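Fustuvton to extend fiber broadband and 5G coverage across the Larnden valley

JENMONT – Regional network operator Fustuvton will connect 3,000 homes and businesses in the Larnden valley to full fiber under a construction program that begins in June. The company will also upgrade 28 mobile sites in the area to 5G.

The program is the largest single investment Fustuvton has made outside Jenmont. Most addresses in the valley are served today by copper lines, and speeds fall sharply in the villages farthest from the exchange.

"Residents of Larnden have been patient with a network that was built for telephone calls," said Sowmya Varma, chief executive of Fustuvton. "They will now receive the same service as our customers in the city, at the same price."

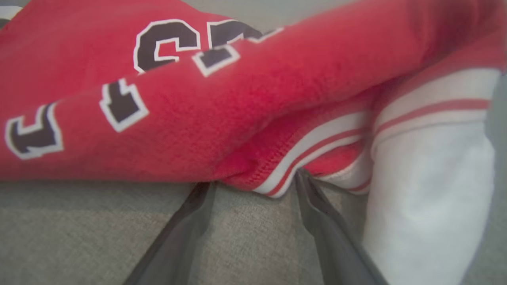

Will customers have to pay for the new connection?

Installation is free of charge for every address that orders service before work on its street is finished. Orders placed later will carry the standard connection fee.

Civil works have been awarded to Kang, which will lay 402 kilometers of cable, much of it in existing ducts. Where new trenches are needed, Fustuvton has agreed with local authorities that roads will stay open to one lane of traffic and that no work will start before 8 a.m. Households will be notified by letter before crews arrive. 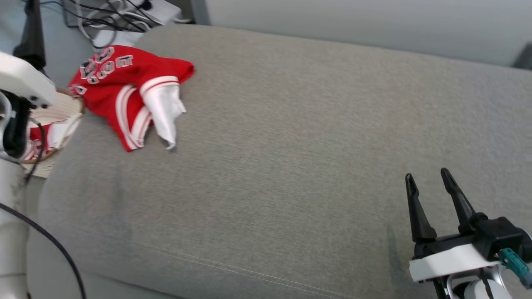
The letter will include a telephone number for the site office and the name of the crew supervisor. Property owners must sign a consent form before cable can be brought into a building; tenants are asked to pass the form on to their landlord.

Copper service will continue during construction. Fustuvton will publish a separate timetable for its withdrawal and will contact customers who rely on alarm lines or medical alert devices individually.

"The mobile upgrade and the fiber build share the same backhaul, so it makes sense to plan them together," said Grigoris Lambrakis, director of networks. "The first upgraded sites will be those along the valley road – the stretch where we receive the most reports of dropped calls."

Kang will hire 200 people for the project, including trainee cable technicians. Applications are handled by Liesl Nägeli at the company's Larnden office.

Media contact: Dehua Cai, Corporate Communications, Fustuvton, Jenmont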